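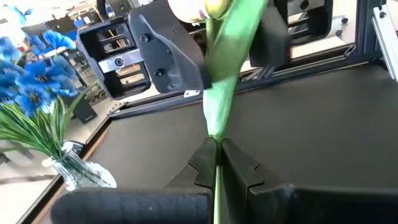

Theme Park Operations, Unit 6: Queues and the Preshow

Okay, so last time we got as far as the front gate and ran out of time before I could get to my favorite part of any park, the line. Yes, the line! Guests spend more of their day in it than on anything with a seat belt, and most of the complaint cards you'll read in this business start there.

Some terms first. Standby is the regular line. Return time is when you come back at, say, 2:15 and walk into a shorter one. The merge point is where those two meet, and the person working the merge has the hardest job on the ride (I did it for a summer and I still hear the yelling).

Our main case is Movwood, the mid-size park from the reading. Its boat ride, Rirnia, had a plain switchback queue with no shade and a posted wait that was almost always wrong. On the worst afternoon in the April log the sign said 60 minutes and guests waited 111. Look at what they did next, though – they left the boats alone and put in a preshow room. 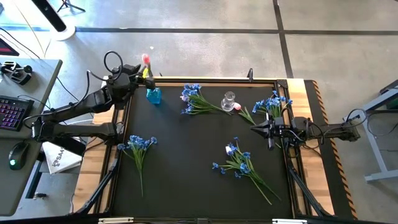 The preshow runs 3 minutes and holds one full group, so the line moves in big, cheerful lurches and people feel like they've already gotten something. I love this trick. It does have a cost: if the room goes down, the whole line backs up behind it, so you need a bypass door and a crew that knows when to open it.

Compare that with Wongsuwan, which went all in on return times and let standby grow. Misa, the little indoor park, did neither and just capped attendance – very calm, not very profitable.

For next class, read chapter three and sketch a queue for a ride you know well. Mark the merge point, the shade, the water and the exit for a kid who suddenly needs a bathroom. Pencil is fine.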